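Cordless screwdriver rotates in a parallel gripper when the screw seats - fix the fingers or fix the motion?

Asked in: Robotics > Manipulation > Student projects
Tags: two-arm, end-effector, grasping, wrist-camera, torque
Status: solved

Posted by Bayu Sumampouw

We are a team of four in the spring manipulation course at Lirnholm, preparing an entry for the Unura assembly challenge. The task is to pick up a cordless screwdriver with one arm, hold a small panel down with the other, and drive screws into pre-drilled holes. The rules do not allow the tool to be bolted to the arm. It has to start on the table and end on the table.

Setup:

Two arms on one table, each with a two-finger gripper and a camera on the wrist. The fingers are the stock black ones that the course has used since before we arrived. The contact pads have a diamond texture. Both arms are teleoperated for recording, and the logs go into Vama, which is the course's own episode viewer. We are trying to get clean recordings before we train anything.
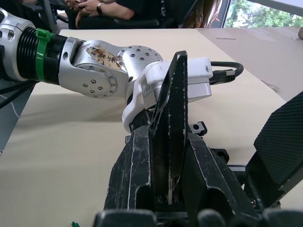
Wrist camera view of the other arm and its gripper over the table.

The finger edges are scuffed down to white in places. I mention it in case wear matters. We have not measured friction on them, and the course does not have a spare set.

The problem:

The pick itself is fine. We grasp low on the body, near the collar, with the tool upright. The screw starts and goes in. When the head seats, the screwdriver body turns inside the grip, and after that the tool is no longer where the policy (or the operator) thinks it is. The next hole is then missed by enough to matter. Sometimes the bit also tilts out of the screw head.

Things we have tried:

Raising the grip force to the maximum the driver allows. The rotation is smaller but still there, and the gripper gets hot if we hold it through a full run.

Grasping higher on the body. The turn at seating is a bit smaller, but the bit now wanders when we look for the hole, so we lose on the other end.

Turning the clutch setting down. This helps. On the lowest settings the screw does not always seat in our test panel, and we need it flush.

Friction tape on the fingers. It came off on the tool after a few grasps and left residue.

The next thing on the list was to stop pushing down as soon as the screw starts, on the theory that we were loading the tool sideways. 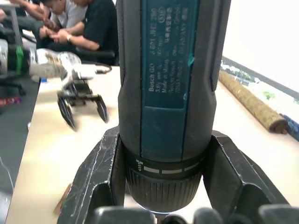
That last one made it worse, because the bit cammed out before the head was anywhere near flush. So we went back to pushing down the whole way.

We have 325 episodes recorded so far, and I would say the tool turns visibly in a large part of them. I have not labeled them, so I do not want to put a number on it.

Two questions. Is there a grasp that resists twist about the tool axis with two flat fingers, or should we stop trying and make new finger inserts? And is it reasonable to keep the existing episodes for training, or does the slip poison them?

The rules allow passive changes to the fingers. They do not allow changes to the tool, including tape or sleeves on the tool.

Reply 1

Just squeeze harder. If the driver is limiting the force, there is normally a current limit in the config that can be raised. We did that on ours and had no trouble.

Comment from Bayu Sumampouw

We are at the limit the lab permits, and the gripper is already hot at that setting. Raising it is not up to us.

Reply 2 (marked as solution)
Posted by Clifford Lévesque

I run the teaching bench in the MacLeod building, and I have seen this with several teams using handheld tools. Grip force is the wrong variable to spend time on, and I would leave the current limit alone.

Start with the load. While the screw is running in, the reaction torque on the body is small. When the head seats, it rises very quickly to whatever the clutch is set to, and all of it has to be carried by friction at two contact patches. On a roughly round body those patches are narrow and close to the tool axis. Friction force times a short lever arm is a small torque, and doubling the squeeze only doubles a small number. It is also why grasping higher helped a little. I would guess that the housing where you gripped is wider or flatter than it is down at the collar, so the contact sits further from the axis.

You need geometry to carry the torque. In order of effort:

1. Use the shape of the tool. Look for two opposed surfaces on the housing that are not part of a circle. Many small screwdrivers have a body that is slightly oval or has flats at some height. Turn the grasp about the vertical axis until the fingers close across the narrow direction. If the body tries to turn, it then has to push the fingers apart, and gripper stiffness works for you as well as friction. Measure the body with calipers at several heights before you decide. This costs you nothing except a new grasp pose.

2. Keep clear of the collar. On most of these tools the ring near the nose is the torque setting, and it turns. If part of your finger sits on it, two things can go wrong. The ring can slip under the finger and look like tool rotation on camera, and the setting can change from one screw to the next. I would check this before anything else, since your clutch results may not mean what you think they mean. Read the setting before and after each screw for a short run and write it down.

3. V-shaped inserts. If the tool has no usable flats, print a pair of inserts with a shallow V, tall enough to support the body along its length. Contact moves from two lines to four, and you get resistance to tilt, so you can grasp higher without the bit wandering. Do not make the V a tight fit. The gripper has to find the tool when it is a few millimeters out of place. Line the V with thin rubber sheet, glued and also wrapped over the edge. Tape fails because the shear load peels it from the edge inward.

4. A reaction arm. Add a post to one finger that comes to rest against some feature of the body away from the axis. It works very well and makes the pick harder. I would only do it if the inserts fail.

On the motion side, keep pushing down. The axial load keeps the bit in the recess, and you have already seen what happens without it. What you can change is when the trigger is released. If the operator is releasing on sight of the screw going flush, they are late, and the clutch is carrying the load for however long they are late. Have them release when the clutch sounds. If you log gripper or wrist current, the seating event should be visible as a step, and you can use that later.

On worn fingers: scuffing on the outside edges is cosmetic. The only surface that matters is the pad. Clean it with alcohol and look at the texture under a light. If the diamonds are rounded over or packed with tape adhesive, you have lost friction, and the tape test may have made the later episodes worse than the earlier ones. Compare episodes from before and after.

About the 325 episodes. I would not delete them. I would split each one at the moment of seating. Everything before it (approach, grasp, lift, align, run in) is good data, provided the grasp pose is close to the one you end up with. Everything after it, up to the point where the tool is put down, was recorded with an unknown tool pose, and a policy that sees only the wrist image and joint states may learn to correct for it or may learn nothing useful. If you move to a different grasp height, the early part is weaker too, because the tool will sit differently in the wrist view. In that case keep the old set for pretraining and record a smaller new one.

Also, decide the grasp before you record more. Teams tend to collect first and fix hardware afterward, and then there are two datasets that do not mix.

Comment from Bayu Sumampouw

Item 2 is at least partly what is going on. I ran five screws with one operator and read the ring each time. It had moved on two of them. Our lower grasp puts the finger tips right around the collar. We will shift up and measure the body tonight.

How do you split the episodes in practice? Vama only exports whole ones.

Comment from Clifford Lévesque

Export whole and store a split index beside each file. One integer per episode is enough, and your data loader can stop there. Mark them by hand. It is dull work, but with four people it is an afternoon. If you find the current step is reliable, script the rest.

Reply 3

Adding to the above on cameras. If the tool pose in the hand is what you lose, you can measure it instead of preventing it. The wrist camera already sees the body of the screwdriver, and a printed label on the front face is a decent feature for estimating rotation about the vertical axis. It does not need to be read, only tracked. We did this with a marker pen body and got usable angles as long as the exposure was fixed. A bright window behind the table will pull auto exposure around as the wrist moves, so lock it.

Whether the label stays in view depends on the grasp. If one finger covers it, you have nothing. Choose the flats-aligned grasp first, as Clifford says, and then see which face ends up toward the camera.

You could also put the other arm to use. It is only holding the panel, and its camera may see the tool from the side. I have not tried this.

Comment from Bayu Sumampouw

Update for anyone who finds this. The body is not round at the height we moved to, and closing across the narrow direction removed most of the rotation at the same grip force as before. The ring no longer moves. We printed V inserts with a rubber lining anyway, because the bit was wandering at the higher grasp. First pair was too tight and the gripper pushed the tool over on approach. The second pair has a wider opening and picks reliably if the tool is within 8 mm of where it should be.

Remaining issue is that the inserts block some of the lower part of the wrist view, so the bit tip is harder to see for the operator. We may cut a window in one of them. Marking this as solved, and I will open a separate thread on the split index, since one of our files has two seating events in it and I am not sure which one to use.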